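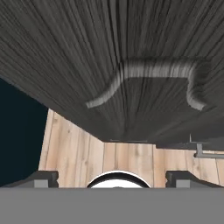 *Ranasinghe*

I have spent most of June opening the same drawers, so I may as well tell you about the software that made me do it.

Grivby is a simulator for collecting demonstrations. You drive a pretend arm around a pretend room, it records every twitch, and the result goes to a policy that will, in theory, learn to do the job without you. I bought the single-seat license to replace Skusa, which I had been using for two years and complaining about for the same length of time.

First the good part. Recording works. You press a key, you do the task, you press it again, and an episode lands in a folder with the wrist view, the joint positions and the gripper state all lined up. Skusa used to lose the last second of every episode, which is a shame when the last second is where the thing gets grabbed. I got 500 episodes out of Grivby and threw away 19, and most of those were my fault (coffee, elbow, space bar).

The wrist view is decent too. Both fingers stay in sight along the bottom, so you can judge the gap between them, and the wood grain is laid on with real enthusiasm. The dark gray stuff has so many streaks in it that I began to see it in my sleep. Pale planks, dark slab, gray metal – somebody on the art side has a taste for expensive kitchens. The backgrounds are another matter. Go low and look off to the side and you get a big patch of navy nothing. My policy has seen a great deal of navy nothing. I expect it will be very confused by a wall.

Now the grumbling. Randomization is one slider, marked "variety," and at full tilt it mostly changes the wood. I wanted different starting poses and had to script those myself from a help page that ends halfway down. Replay is slow. The 24 sample rooms that come with it include several I would call the same room after a repaint.

Export to Wevarport's format is fine if you rename the camera fields first. The manual mentions this in a footnote on the page about installing fonts.

Would I buy it again? Yes, with a sigh. Four stars, minus one for the slider.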